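The price of the arm

Anyone can find out what a robot arm costs. You ring up, a cheerful person emails you a quote, and you take it into a meeting. What the thing will have cost by the time it picks something up is another matter, and Kiros Lemma keeps that figure in a spreadsheet he doesn't like to open after lunch.

Lemma runs operations at Prindden, a contract packer that puts household goods into boxes for people who would sooner not do it themselves. Last December he was handed a budget for one robot cell and told to be sensible. His first draft had four lines in it. The current one has 20, and two of those are called "misc".

"The arm was the easy bit," he says. "I'd priced the arm beautifully."

What he hadn't priced was everything the arm stands on, hangs from, plugs into or might hit. There was the mounting. There was the gripper, sold separately, in the manner of batteries. The gripper needed a bracket, and the bracket had a lead time of 10 weeks, longer than the arm itself. There was the risk assessment, which came to £2,276 and arrived as a PDF. There was a charge for "commissioning support (remote)", which Lemma says was a man called back twice from his holiday.

Florence Cloutier has seen this spreadsheet before, in other people's handwriting. She advises small firms on automation from a unit in Dunstan, and she charges by the day, a fact she mentions early so that you'll get to the point. Her rule is to spend as little as you decently can until you know what the robot is going to be picking up, and to find that out on a table. 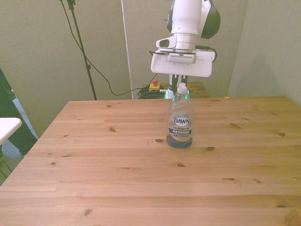

A bottle of Dawn Platinum on the pine table, with the gripper just behind its cap.

Cloutier is fond of bottles. Clients turn up wanting to talk about payload and reach, and she asks them to bring the most annoying thing they sell. A carton is a carton, she says, and any salesman can make a robot lift one. A clear bottle with liquid in it is where you start to learn what your camera is worth, and whether you should have bought the dearer one.

She'd like every buyer to hold back a fifth of the budget until after that stage. Hardly any do. Money left in a budget at the end of the year has a way of wandering off to another department, so it gets spent in November on a conveyor.

Lemma, to his credit, bought no conveyor. He did get two rival proposals for the full cell, one from Prollholm and one from Pernetti, and spent a long Friday trying to lay them side by side. Prollholm's ran to a single page and left out the guarding. Pernetti's included the guarding, the training, a service plan and a branded mug. Once he'd added to the first everything that was missing from it, and struck from the second everything he couldn't see the use of, the gap between them was small enough to argue over in a car park.

He chose Pernetti, mostly for the service plan. The mug has gone.

Then there are the running costs, which tend to be left off the page altogether. Finger pads wear. Cables get pulled about and want replacing. Somebody has to be the person who knows how it works, and that person will need a deputy, or will never be allowed a fortnight in Portugal. Cloutier tells clients to put the deputy in as a line of their own. Finance directors cross it out, she says, and put it back the following summer.

As for payback, Lemma's original paper to the board promised two years. The revised paper says "in the medium term", a phrase he worked on for most of a morning. The board approved it without discussion and then spent half an hour on the colour of the safety fence.

It's going to be yellow. The quote was for grey.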